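Notebook, adhesives bench
1 Dec 2024

Rye paste, second series

I continue with the paste for the bookbinding work. The first series in September was too thick and it left hard ridges under the cover paper, so this time I wanted a thinner cook and a longer rest before use.

Recipe as made: 137 g rye flour, 774 g water, a pinch of alum. I mixed the flour with one cup of the cold water first and left it for 19 minutes, then added the rest of the water warm. Salim Makori says I should sieve before cooking and also after. I sieved only after. There were small lumps on the sieve, perhaps one teaspoon, and I threw them away without weighing. Next time weigh them.

The cook was slow, on the small plate, stirring with the flat spatula. It became glossy quite suddenly and I took it off the heat. The smell is like bread that is not yet in the oven. I covered the surface with wet paper so that no skin forms.

Tests on card

I pasted strips of the Nyaga paper on grey board, grain direction the same for both, and put them under the iron weight. A second set was with the Utley paper, which is heavier and drinks more paste. For the Utley I had to brush two times and wait between. The first brushing alone gave dry places near the corners.

Result after the weight was removed: Nyaga strips lie flat, one has a small bubble near the end where I did not rub it down well. Utley strips pull the board into a curve. I think I must line the other side of the board also, with something of similar weight. Neema Mwaipopo has the same opinion. She lines always, even for small boxes, and she has offered me her offcuts.

The peel test I did by hand only. On the Nyaga strips the paper tore before the paste let go. On the Utley one strip came away clean for a few millimetres and then tore. I write this as "good enough for covers, not for hinges" until I have a better way to measure.

Storage

Half of the batch went in the fridge in a 500 ml jar, and the rest stays on the bench with a lid, to see how soon it turns sour. In September the bench jar became watery on top and I used it anyway, and this was a mistake, the spine of the blue notebook opened again.

The Trusier brush is losing hairs. I found three in the pasted strips. Washed it in cool water and hung it with the hairs down.
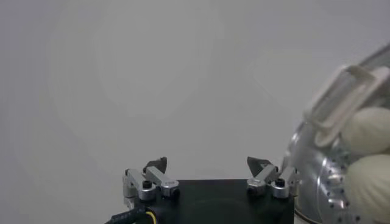
To do

Line the back of the Utley boards and press again.
Try the same recipe with wheat flour, same weights, for comparison.
Ask Salim if the Grostemen press is free, the iron weight is too small for the full cover size.
Look at the bench jar every morning and write the smell and the surface here.
Order a new brush, the wide one.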